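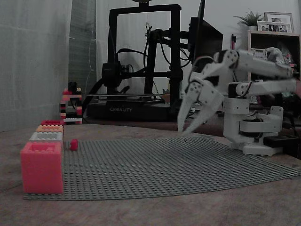 How to follow a foreign election count from home

Election nights in other countries are hard to follow if you only read the headlines. Results come in odd orders, the seat totals change for reasons that are not explained, and by the time a clear story appears you have usually missed the interesting part. The steps below work for most parliamentary elections. The examples use the Republic of Baltmont, a small country with a simple system and a slow count.

Before you start

You need two browser tabs, a spreadsheet or a sheet of lined paper, and an hour the evening before. You do not need to speak the language, but you should have a list of the party names and their initials as they appear on the ballot paper. Newspapers abroad often translate party names differently, and two "People's" parties are easily mixed up.

Step 1: Find the size of the chamber and the majority

Look up the number of seats being filled. Check whether every seat is up for election or only part of the chamber. In Baltmont the assembly has 291 seats, all elected together, so a majority is one more than half, rounded down to a whole number first. Write the majority figure at the top of your sheet.

Some parliaments reserve seats for the army, for minorities or for appointed members. These count towards the total but will not appear in the results. If your country has them, put them on a separate line now.

Step 2: Write down the voting system

There are three things to note:

Whether seats are won in single districts, from party lists, or both.
Whether there is a threshold, and whether alliances face a higher one.
Whether there is a second round, and when.

Baltmont uses both methods. Of its seats, 130 are filled by district winners and the rest from national lists. The two parts are counted separately, and list seats are not published until every district has reported. A party can therefore look well ahead at midnight and end up second.

Step 3: Find the official source

Go to the site of the electoral commission and find the results page before polling day. It is often on a different address from the main site. Bookmark it. If there is an English version, check the date of its last update, as many are left alone for years.

Keep one news source open as well. Broadcasters often run ahead of the commission by using party agents' figures. Enter these in a different colour, or in pencil, and replace them when the official number arrives.

Step 4: Learn the order of the count

Small rural districts usually report first and cities last, though some capitals are very quick. Look at the previous election and note which places declared early. In Baltmont the farming province of Memedwood is always among the first. The port city of Stoltano, with far more voters, is rarely complete before breakfast. The two vote very differently, so an early national percentage says little.

Postal and overseas votes may be added at the end. Find out the deadline for their arrival.

Step 5: Pick a few districts to compare

Choose five or six districts where the last result was close and copy out the old figures. When one declares, work out the change in each party's share. Compare like with like: this year's Memedwood against last time's Memedwood, never against the national total.

Check for boundary changes. If a district has been redrawn, leave it out.

Step 6: Record turnout separately

Turnout is given either as a share of registered voters or as a share of all adults. Use the same one throughout. Be careful with a very high figure such as 86 per cent released while polls are still open, as it may cover only some polling stations.

Step 7: Wait for the seats

Do not convert list votes into seats yourself until 50 per cent or more of the list vote is in, and then treat the answer as a guess. Small parties close to the threshold make a large difference. If one falls just short, its share is spread among the others.

After the count

Note the deadline for complaints and recounts, and the date the new parliament must meet. Coalition talks can take weeks, and the Kaczorowski Index of Parliaments, which many libraries hold, lists how long each country allows. Keep your sheet. It will be the starting point for step 5 next time.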